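Section 6: Cleaning and Looking After the Top

Borkeck Tables: Owner's Guide for Square and Round Models

Read this section before you put anything on the new table, and certainly before you buy anything for it. Assembly is in Section 3. If the legs still wobble, go back there first.

The top is wood with a clear factory finish over it. The finish does nearly all the work. When people tell you they are "feeding the wood," they are rubbing oil onto a coating that was made to keep liquids out. Some of that oil sits on top and collects dust, and the rest ends up on your sleeves.
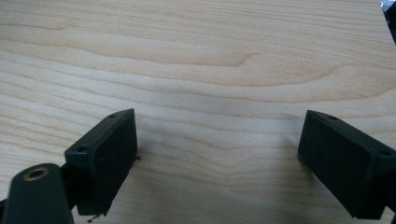
Katherine Llanos

6.1 What you need

A soft cotton cloth, damp
A second soft cloth, dry
Dish soap, the plain kind
A bowl of lukewarm water
Felt pads for anything heavy that lives on the table

The Vasex care kit sold alongside our tables is optional. It contains two cloths and a bottle. The cloths are good. I have used the bottle on one half of my own kitchen table since June and plain soap on the other half, and people who come over can't tell me which half is which. Buy the kit if you like the smell.

6.2 Before first use

1. Peel the film off slowly, starting at a corner and pulling it back flat over itself. Pulling straight up sometimes leaves strings of glue at the edge.
2. If glue stays behind, roll it off with your thumb. Do not reach for a scraper, and ignore the videos that suggest lighter fluid.
3. Wipe the whole top with the damp cloth, going with the grain.
4. Dry it right away with the second cloth.
5. Look along the surface from the side, toward a window. You are checking for dents and scratches that came with delivery. Report them now. Claims made after the table has been in use for a while tend to turn into an argument, and I have read enough of those letters to say that the customer does not always lose but always waits.

Note: Wavy lines, arches and darker bands in the grain are how the wood grew. They are not stains and will not clean off. We still get calls about them. No two tops match, including tops ordered together, so if you bought a pair to push end to end, expect to see the join.

6.3 Daily cleaning

1. Lift things off the table. Do not slide them.
2. Brush crumbs into your hand or a dustpan. Crumbs dragged under a wet cloth are what make those faint curved scratches that show up in evening light.
3. Wipe with a cloth that is damp but does not leave beads of water.
4. Dry.

You will hear that a table should be left to air dry. I don't know where this started. Standing water finds the weak spots in any finish, usually along the edges, and drying takes no time at all.

Caution: No bleach, ammonia, scouring powder or steam. "Natural" cleaners with vinegar or citrus are still acids and will dull the finish if you use them often. The leaf on the label changes nothing.

6.4 Cable hole

Models with a cable hole have a small round grommet near the back edge. It keeps the cut wood from rubbing on a cable and keeps most of the dirt out. It does not make the hole waterproof, whatever the store told you.

1. When wiping near the grommet, wring the cloth out again first.
2. Wipe around it, then dry under the rim with a folded corner of the dry cloth.
3. If a drink goes over nearby, check the underside of the table as well. The inside of the hole has less protection than the top.
4. Do not seal the grommet down with silicone. It makes a gray ring, and the day you need to get underneath you will regret it.

6.5 Food on the table

This is a table, and you are meant to eat at it. What follows covers the foods that give trouble and leaves out a good deal of advice that seems to have been passed from one manual to the next without anyone trying it.

Fruit: Whole fruit does no harm. Cut fruit and juice should be wiped up the same hour. Berries and cherries are worst on pale tops. Bananas left directly on the wood will go soft at the bottom before you notice, so keep fruit in a bowl, a tray or a box.

Coffee and tea: Use a saucer. A ring from a cup will normally wipe off if you get to it before bedtime.

Turmeric, mustard, beet juice: Use a mat. I have no cure for turmeric and I don't believe the people who say they have one. Strong daylight fades it somewhat over time.

Lunch boxes and storage tubs: Check the underside before setting one down. A box straight from the refrigerator can sweat, and one from the sink usually has water trapped in its base rim. Wipe the bottom and you can leave it out as long as you want. Colored plastic is sometimes blamed for marking light wood. My colleague Corrado Costa left a red tub on a test panel for eight weeks to settle this and got nothing but a dusty outline.
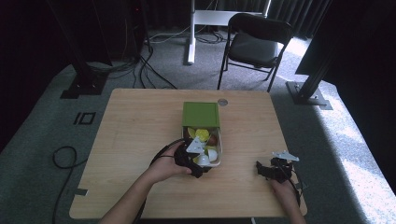 Table in use, container open with its green lid standing up at the back.

6.6 Heat

The sales page calls the top "heat friendly." I asked for that line to be taken out and it is still there. Treat the top as if it had no resistance to heat:

1. Put a trivet or thick cork mat under any pan, baking dish or teapot.
2. Do not rely on a folded dish towel. If it is the least bit damp it carries heat and steam straight into the finish, and you end up with a white patch in the shape of the towel.
3. Keep laptops with hot undersides on a stand if you work at the table all day.

6.7 White marks

A white mark usually means moisture has got into the finish. It may leave by itself.

1. Wait two days. Really wait. Most of the home cures with a good name owe it to marks that were going away already.
2. If it is still there, warm the spot gently with a hair dryer on its lowest setting, held well back and kept moving.
3. Stop if the surface feels hot to your hand.
4. Let it cool and look again the next morning.

About mayonnaise, toothpaste and cigarette ash: mayonnaise is oil and hides the mark until the next wash. Toothpaste and ash are mild abrasives. They take the mark off by taking some of the finish off with it, and you swap a dull white ring for a shiny or hazy one. If you want an abrasive, pay someone who uses them for a living.

6.8 Scratches and dents

Light scratches in the finish: leave them. A touch-up pen filled with "natural light wood" color will nearly always be darker than your table, and the eye goes straight to it. If you insist, test the pen on the underside first and let it dry fully before you judge the color.

Deep scratches through to bare wood: keep the spot dry and ask for the repair sheet. Do not sand. What you think of as a small area never stays small.

Dents: the wet cloth and iron method works on bare solid wood. Your top has a finish over it, so the steam has to get through that first, and it does more harm on the way in than it does good once it arrives.

6.9 Sunlight

Pale wood changes color in the light. Finishes with UV blockers slow this down, and we use one, but anyone who says it stops the change is selling something. For the first six months, move bowls, runners and table mats now and then so that they don't leave a lighter patch. After that the change slows and you can stop thinking about it.

6.10 If you need help

Write to Dayana Urrego at the service desk. Say which model you have, what was spilled, and what you have already put on it. Please include the mayonnaise. A photo taken at a low angle in daylight is far more use than one taken from above with the flash on. The desk also opens Saturday mornings, though replies about delivery damage go out on weekdays only.

Continue to Section 7 for leg bolts and leveling feet.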